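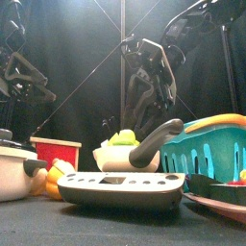 The toy kitchen table, with both arms at work. The saucepan is the one I go on about below.

List home | Threads | Previous | Next | Reply

Hello all,

I promised a write-up of the open day at Turkance, and Yaryna's message (quoted below) has shamed me into doing it before July is over.

On 2 July, or so I keep wanting to call it, I was off my feet with a cold, so I went to the second session instead, the one that began at 10. Very glad I did! The unit is on the Bestotberg estate, past the Oakley building, and the signs are hopeless, so anyone going next time should turn in at the second gate and ignore the sat nav.

> Yaryna Skoryk wrote:
>
> Did anyone get to the Turkance open day? I had to miss it
> and would love to hear what the two-arm demo was like. Was
> it the real thing or a polished routine they run for
> visitors? Also, did they let people have a go? I have a
> group of 63 pupils in the autumn and am trying to work out
> whether a visit is worth the coach.

Taking the questions in order, more or less.

The two-arm demo was the best part of the morning. They do it with a toy kitchen: a little stovetop with buttons and a knob, a white saucepan with a long handle, play vegetables, a turquoise basket with holes in the sides. I had expected something with boxes and a conveyor, and I could have watched this for hours. The arms have two-fingered grippers with rubbery pads inside, and each job was simple enough to say in one breath. Put the squash in the basket. Move the pan to the stove. Then you watch it being done and begin to see how much is packed into "move the pan".

That pan handle! It curves up and away from the pan, and if the fingers close on it a bit too near the end, the whole thing swings round. I saw it go wrong twice and right a good many times, and the misses were every bit as interesting. The presenter, Domingo Bravo, let them play out and then talked us through where the grip had slipped, with no fuss at all. So no, Yaryna, I wouldn't call it a polished routine. People in the audience were choosing the next job, and somebody asked for the lid to come off the pot, which caused a long pause and then a round of applause.

Having a go: yes, but only in the second room, on a smaller arm, and the queue was long. I got one turn and knocked over a cup. My neighbour in the queue, aged nine or so, stacked three blocks without any trouble.

There was a talk as well, from the Edetance people, on how they pick objects for practice. Soft things and shiny things are still hard, apparently, and so are handles (see above). It ran for 90 minutes, which was long for the plastic chairs, but the questions at the end were good and I filled four pages of my notebook.

For a school group I'd say go, but not all 63 at once. The demo room is small and you do want to be near the table. Ask for separate slots and ring them early. There is parking for a coach at the far end, and the tea is free.

I can type up my notes from the talk if anyone wants them. My handwriting gets bad towards page three.

All the best,
Maureen

List home | Archive | Subscribe | Help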